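**Most Gritow residents back later library hours, Usus poll finds**

Mon 4 February

Good morning, and welcome back to those of you who wrote in over the winter break to ask when the town polls would start up again. They have, and the first one of the year is on a subject that has filled our mailbag since the leaves came down: whether the public library in Gritow should stay open into the evening, and who ought to pay for it if it does.

Usus put the question to 2,907 adults across Gritow and the neighboring district of Kurek during the last two weeks of January. A clear majority in both places said they would like to see the doors open until nine on at least a couple of weeknights. Support was strongest among parents of school-age children and among people who work a regular daytime shift, many of whom said they hadn't set foot in the building on a weekday in years (it closes at five, which is just when most of them are getting into their cars).

Older residents were a little cooler on the idea, though hardly hostile. A good many of them told our interviewers that they liked the mornings as they are and only wanted to be sure that nothing would be taken away from those hours to pay for the new ones. That seems a fair worry, and the town council will be hearing plenty about it before the matter comes up in March.

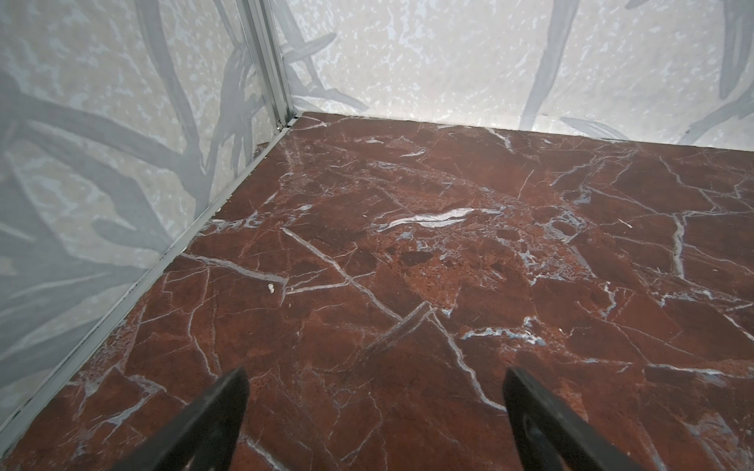 **Does the poll say how people would pay for the extra hours?**

It asked about three ways of doing it, and a small rise in the local property tax came out ahead of both a yearly card fee and cuts to other town services. The lead over the card fee was narrow, and in Kurek the two were level.

Money is where the warm feelings start to thin out a bit, as they so often do in these surveys. When the question was asked with no cost attached, support for evening hours was very broad indeed. When people were told that a typical household might pay an extra 2 dollars a month, support slipped but held above half. We asked it both ways on purpose, and we'd gently suggest that anyone quoting the first result at a public meeting should quote the second one along with it.

There was also a lovely long list of answers to our open question, "What would you use the library for in the evening?" Homework help and a quiet place to read came up again and again, along with book groups, tax forms, language classes and — from a surprising number of people — a warm room to sit in while a child is at swim practice across the street.
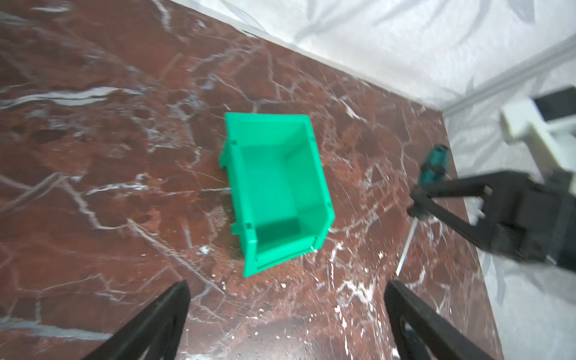 *Usus Town Polls | Issue 170*

Trutanura, the regional news service that shares the cost of our polling, will carry the full tables later this week, with the Kurek answers broken out on their own. Readers there have told us more than once that they get folded into Gritow's numbers and forgotten, and they have a point. The Kurek sample is smaller, so please do treat the finer splits by age with some care.

Interviews were done by phone and online, and the results were weighted by age, sex and neighborhood. Each interview ran to 30 questions, and we're very grateful to all of you who stuck with it to the end, even through the part on parking. The parking answers will get an issue to themselves, because there are strong views on the subject and we couldn't do them justice in this one.

The council is due to take up library hours at its first meeting in March, which is open to the public. We plan to ask the main question again after the vote, in the same words, to see whether opinions have moved. If there's something else you'd like us to put to your neighbors in the meantime, send it along by replying to this newsletter — we read every suggestion, and several of the questions in this round began that way.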